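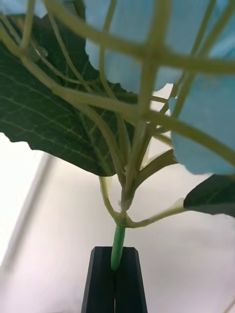 Third email from Truvov this month about the mould in the back bedroom of our base house, and again no date for a repair. They say a contractor has been "assigned". I'll believe it when someone knocks. Hậu Tô in the housing office reckons the new portal fixes all this, but all I got out of it was a ticket number. I'd like the wall looked at properly, up close, the way you'd look at one green stem where it splits into thinner stalks, and all they want is a photo from the doorway. July, and the kids are still sleeping in the lounge.

Tuấn Hoàng two doors down was offered $80 off his rent after 11 calls. His ceiling still leaks. He took it. I wouldn't have, though I've paid $700 for a dehumidifier and may never see that back, so who am I to talk.

Inspection supposedly at 10 tomorrow. We'll see.

Recent entries
The portal, again
Boxes still in the hall
Keys, finally

Contact | Copyright Kemar | Back to top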